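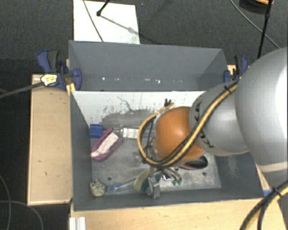

Bin-picking arm still needs a hand, Colta trial finds
May 2019

A factory-grade robot arm can clear a bin of mixed household odds and ends, provided somebody stands close by and has the morning free. That is the main thing to take from a report put out by Altero, the automation firm that ran a trial of mixed-bin picking at its workshop in Colta.

The company set itself a chore most people do without thinking. Take a bin with unrelated things lying in it at all angles, pick them out one at a time, and put each one down somewhere else. Anyone who has emptied a toy box or a kitchen junk drawer knows the job. Altero calls it "unstructured tidying" and says it is the step that stands between today's machines and useful work in homes, repair shops and stores.

Over the trial, which started in March, the arm made 1385 attempts to pick something up. The report gives a success rate of 91 percent, and that is the figure in the headline of the company's announcement. It takes some reading to learn what counts. A pick is marked as a success if the item leaves the floor of the bin and stays in the gripper for five seconds. Whether it then ends up where it was supposed to go is treated as a separate matter, and the report has no single number for it.

It does say that a person stepped in 54 times. The reasons are listed in an appendix. Items rolled into a corner where the gripper could not get on both sides of them. Clear plastic was missed by the vision system, which went looking for it in the wrong spot. Thin things lying flat were pushed along the bottom of the bin and never lifted. In a few cases two items came up together and had to be pulled apart by hand. Each time, the clock was stopped until the arm was running again, so the average pick time in the announcement leaves out the slowest moments of the day.

Altero says this is normal practice for a test of this type. It may be. A store manager working out what such a machine would save in wages will want the other number, the one with the waiting left in.

There is also the matter of the bin. In the trial it sat in one place, inside easy reach, and the arm was set up for that spot. A laundry room or a stock room does not work that way. Bins get kicked, stacked, overfilled and left half under a shelf. Asked about this, the company said a version that copes with a moved bin is "on the roadmap" and gave no date.

Pichler, which makes shelving and sorting equipment for hardware stores, had been named last year as a likely first customer. A spokesperson for the firm said it had seen the results and was "following the work with interest." It has not placed an order. Eretti, a chain of repair shops, looked at a similar setup for sorting returned parts and decided to stay with people at a bench for now. The chain said its staff also check the parts for damage as they sort them, and it saw little point in paying for a machine that would leave the checking to be done afterward.

None of this makes the trial a failure. Picking up objects of different shapes and finishes from a jumble is hard for a machine, and a few years ago many labs would have been glad of these results. The trouble lies with the word "ready," which turns up four times in the announcement and not at all in the report behind it.

The price has not been made public either. Altero says it will depend on the job. An arm of the kind used in factories needs a solid base, a power supply, trained staff and space kept clear for it to move in, all of which cost money before the first item is lifted. The report says nothing about what any of that would come to in a small shop, and homes are mentioned only in the introduction.

A second round of tests is planned with a larger mix of items, including soft goods such as socks and dish towels, which were left out this time. Altero says it will publish those results in full, with the stoppages counted.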